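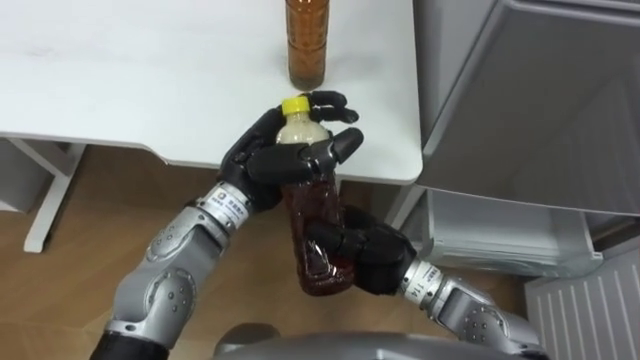 What is the refill room for?

It's a place where people in Brollotton can bring a plastic bottle back, get it washed out and refill it with dish soap, laundry liquid or hand soap, paying only for what goes in.

Refill Room, Brollotton
Progress report to the Plollis Fund
11 August 2024
Prepared by Muireann Mulligan

Quick one this time, sorry. Full accounts come separately from Shengli Fu. Below is where we are against the plan you agreed.

Where we are

Open and running. Slower start than the plan said, better lately. The landlord took a long time over the water supply and we lost the early part of the period to that. Sink is in now, drains properly, hot water good.

White table is the main work surface. Top is a bit scuffed already, wipes down fine, not replacing it. Rounded corners were Shengli's idea and a good one, people squeeze past there with bags.

Bottles

Clear plastic with a screw cap is still what we want most. Easy to see if there's anything left in the bottom, easy to see how full you're getting. Yellow caps are handy too, they show up on a white table when somebody puts one down and walks off. Tall brown bottles are fine but harder to judge, you have to tip them towards the light.

What we've learned on handling, for anyone else you fund doing this:
Hold near the cap and near the base when opening a full one. Squeeze the middle and it comes out the top.
Cap goes back on before the bottle moves anywhere.
Labels come off after washing, not before. We had this backwards for weeks and the sink trap was full of paper.
Anything that held bleach, oil or fuel gets turned away at the door. No exceptions, including for nice people.

We had 200 bottles donated by Brennan at the start, meant for anyone who turns up without one. Good bottles. The caps didn't all fit the necks, which took an afternoon of trying to sort out, and the misfits went back. Brennan have been decent about it and sent replacments. Still waiting on the last box.

Washing

Rinse, hot wash, rinse, upside down on the rack overnight. Drying is the slow part. Water sits in the shoulder of the taller ones and soap goes thin and cloudy if you fill on top of it. We bought a second rack out of the small equipment line (receipt in Shengli's folder). Would like a third but no floor for it unless the shelving moves.

Opening hours

14 hours a week at present. Plan said 20. We can't get to 20 without another paid person on the late shift, and I would rather not open with one person in the room and a wet floor. Hoping to be at the full hours by October — depends on the point about wages further down.

Stock

Dish soap goes fastest by a long way. Hand soap next. Laundry liquid moves when the weather's good, don't ask me why. Fabric softener we've stopped, hardly anyone wanted it and the drum leaked at the tap. Cleaned up, floor fine, drum returned to Ballico and credited.

Ballico have also put their prices up on the unscented. We haven't passed it on yet. Will have to look at that.

What people say

Mostly that they'd like it open later. A few asked for smaller bottles for the bathroom, as the big ones are heavy with wet hands. One woman brings in the same old shampoo bottle every time and it has outlasted everything we own. Some grumbling about the label rule (we ask that everything gets marked with what's in it before it leaves). Rule stays. Pens now tied to the table leg.

Problems still open

Scale drifts. Needs zeroing between customers or the price is off by a few cents. New one priced, not ordered.
Smell of lavender in the hallway, upstairs tenant has mentioned it twice. Window fan going in.
Sign outside still says the old hours. My fault.
Brennan box, as above.

Money

Within budget on equipment, over on water, under on wages because of the shorter hours. Shengli's sheet has the detail. We'd like to ask if the wages underspend can be carried over into the next period and used for the late shift. If you need that as a seperate letter tell me and I'll write it.

Next

Order the scale. Fan. Sign. Move shelving and measure for the third rack — then decide. Start 2 trial evenings on the later hours and see who comes.

Happy to have you visit, any open afternoon. Bring a bottle with a cap that fits.

Muireann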